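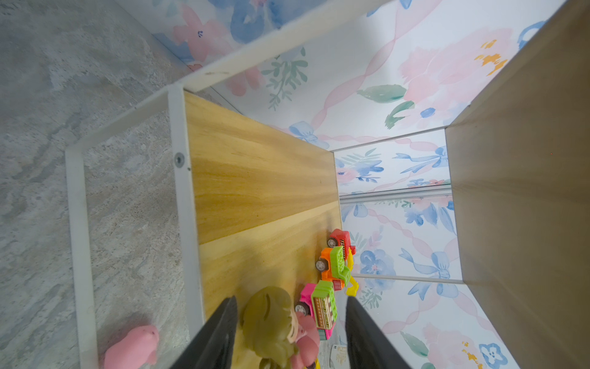 Trucks and doll, sharing a shelf.

Zulema_Jara: New Year's resolution, started early: every toy gets a parking spot. Trucks and the rose skirt doll live on the wooden shelf. Pigs and bears are still in negotiations. How do you all split it up?

AdomB: By size. Small stuff on the floor along the wall, where small people can reach it. The floral wallpaper gives it a nice garden party feel.
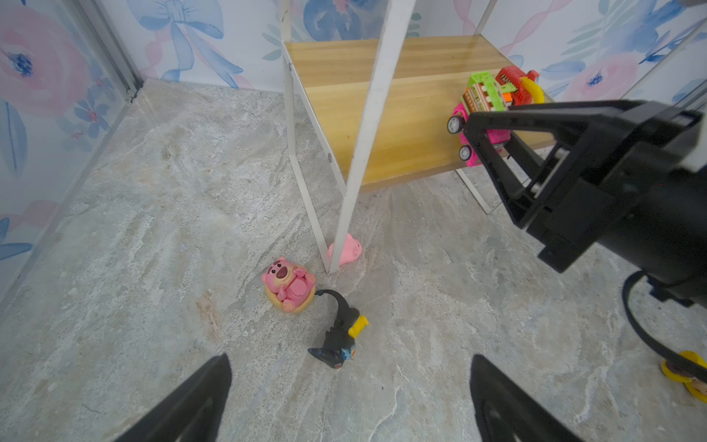 Re: Floor or shelf?

Osvaldo M: Floor is not storage. I stepped on a pig in July and I still walk a little funny.

AdomB: Wear slippers, Osvaldo.

Zulema_Jara: I'm with Osvaldo on the trucks, at least. The orange one has a face, and it looks far too pleased with itself to be left on the floor.

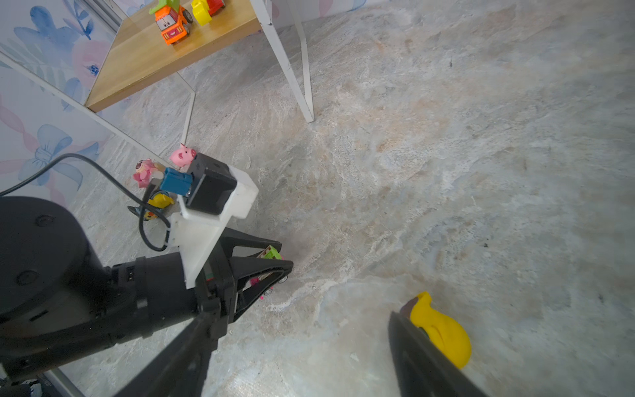 Dolls are harder. Mine has her eyes closed, so I've given her the quiet end by the back wall and hope the traffic respects it. I did look at the Butilberg bins – 500 liters, for people who have given up.

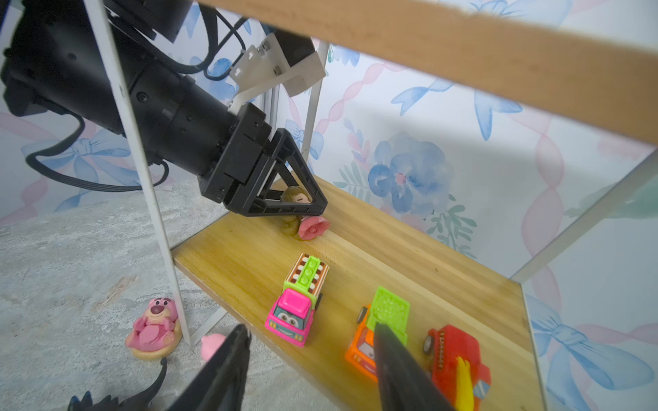 Nhyira: Strong disagree on mixing dolls and trucks. One shelf each or you'll be sorting again by Tuesday.

Zulema_Jara: I have one shelf, Nhyira. They can learn to carpool.

Osvaldo M: And the pig?

Zulema_Jara: Pending.

Contact the moderators | © Atinga Forums 2022 | Back to top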